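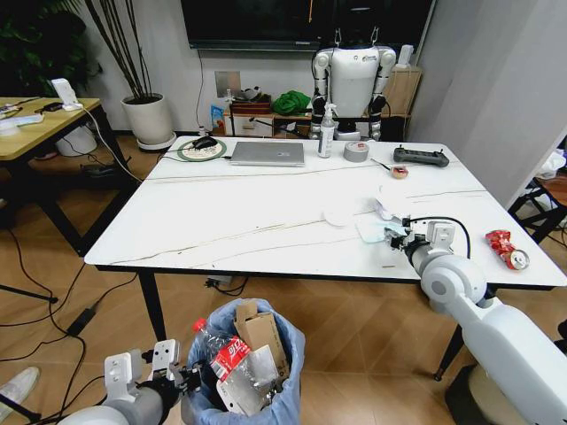

Table and lined bin, Coca-Cola bottle and cardboard in the bin.

Drustdale Waste Reduction Grant – progress report, April
Posted by Yeison Taipe

We use cookies to improve this site. Accept | Manage settings

Quick update, fuller numbers to follow with the finance sheet.

Sign-ups: 67 households on the Drustdale route, up from 26 at the last report. Most of the new ones came in through the school newsletter. Flyers did very little, won't reprint.

Collection – running every other week. Missed one round when the Horneo truck was in for brakes. Made up the week after, two complaints, both answered.

Sorting still the weak spot. Bottles and cardboard going in with general trash, mostly from the apartment blocks. New door sheets are drafted, bigger type, Spanish on the back. Need your OK on the logo before we print.

Training: 4 sessions held out of 8 planned. Ngau Street hall double booked us twice so the rest move to the libary, same time, 6 pm.

Budget – on track except fuel. Would like to shift the leftover flyer money accross to cover it. Please confirm by email.

Next: door sheets out, start talks with the Drurnon blocks, weigh-ins at the depot.

Recent items
Drurnon blocks: first meeting notes
Compost bin waiting list
Route map and pickup times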